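Electric kettle

An electric kettle is a self-contained appliance for heating water to or near its boiling point. It consists of a vessel, a heating element, a lid, a handle and a control that cuts the power once steam is detected. Most household models are of the cordless type, in which the vessel lifts off a base connected to the wall supply.

Early kettles held the element in a separate chamber beneath the water, an arrangement that lost much of the heat to the casing. Immersed elements shortened heating times but collected scale and could burn out if the vessel was switched on dry. Later designs bond the element to the underside of a flat metal floor.
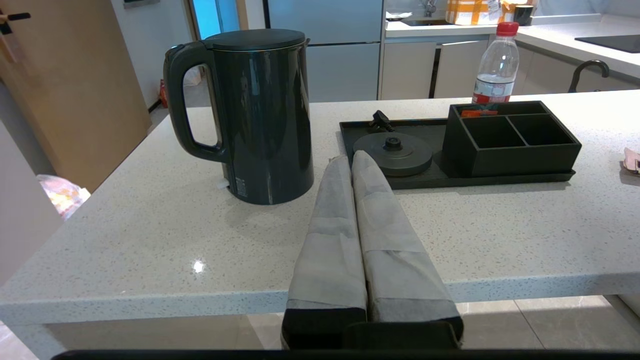

A dark gray electric kettle with a looped handle on a quartz countertop

Automatic shutoff normally relies on a bimetallic disk. Steam reaches the disk through a channel, the disk snaps into its opposite curvature, and the switch opens. A second disk under the floor responds to overheating and protects the element when no water is present.

Supply frequency, 50 or 60 hertz, has little effect on a resistive element, but voltage does. At half the rated voltage, the same element delivers a quarter of its rated power - hence the longer boiling times of kettles used on the wrong supply.

Scale consists mainly of calcium carbonate and is removed with a weak acid, such as citric acid or diluted vinegar, followed by rinsing.

See also: Immersion heater; Stovetop kettle; Thermostat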